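Sodberg Low Table, Printed Glass Top
Collado Home > Living Room > Tables > Low Tables

Item 216-88
In stock. Ships in two cartons.

The Sodberg is a low living room table with rounded corners and a landscape printed across the whole top. It is made for homes where people eat, play cards and do homework at the same table, and the finish is chosen to be wiped down many times a day.

The print sits under the surface, so cups and plates never touch it. Two landscapes are available at the moment, Saron (hills and a lake) and Zullorholm (a coast in winter). Both were painted by Etelka Bognár and scanned at full size. A third will be added in August.

The picture has a top and a bottom. Decide which side most people will sit on before you put the table down, or turn it later. It takes two people to lift.

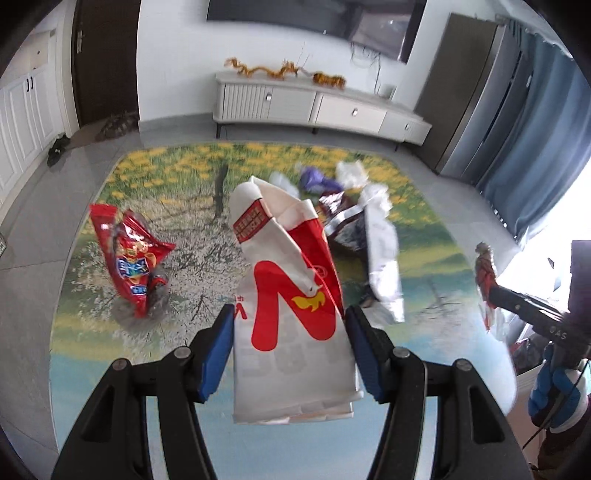 A paper food bag, over a printed landscape top.

Food and drink

Paper bags and cardboard boxes can go straight on the top. Grease will not soak in. Wipe it off the same evening with a damp cloth and a drop of dish soap, then go over it with a dry cloth to get rid of streaks. Soy sauce, coffee and red wine come off the same way.

Use a mat under anything that came off the stove or out of the oven. The top is tempered, but a very hot pan on one spot can mark the print layer, and the warranty does not cover that. Bowls of soup and mugs of tea are fine without one.

Do not use scouring powder, steel wool or window cleaner with ammonia. For dried candle wax, lay a bag of ice on it for a few minutes and lift the wax with a plastic scraper.

On tile and other hard floors

Each leg has a screw foot with a felt disk. On tile, turn the feet until the table stops rocking, then tighten the lock nut with the wrench in the hardware pack. Grout lines are the usual cause of a rock that comes back after the table is moved. Felt picks up grit, so check the disks when you mop. A bag of 6 spares is included, and more can be ordered under item 216-89.
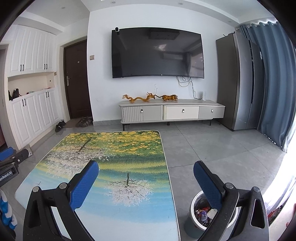 On rugs, take the felt off and use the bare feet. Leave a new rug down for a week before you level the table, as the pile will flatten under the weight.

Assembly

The top comes finished. You attach four legs and two cross rails with the bolts supplied. Lay the top face down on a blanket, fit the rails first and leave every bolt loose until all four legs are on. A power driver will strip the inserts, so use the hex key.

Specifications

Top: tempered glass over printed panel
Legs and rails: powder-coated steel
Length: 48 inches
Width: 28 inches
Height: 16 inches
Weight: 88 pounds
Maximum load: 150 pounds, evenly spread
Surface test: 2,000 wipe cycles with dish soap, no visible wear to the print

Customer reviews

Percy Castaño
Good table, heavier than I expected. One foot would not level until I changed the disk. The color on the Saron print is a bit greener than on the website.

Yupin Kongkaew
We eat at it every night. Fingerprints show in the afternoon when the sun comes in low. By lamplight you don't see them. Would buy again, but I wish the rails came already attached.

Bo-ram Kong
Second carton came two days after the first. No damage.

Returns and parts

Unassembled tables can be returned within 30 days in the original cartons. Replacement tops, legs and hardware are kept for both prints. For parts, write to Yhon Salazar at the Collado service desk and give the item number and the batch code from the sticker under the top.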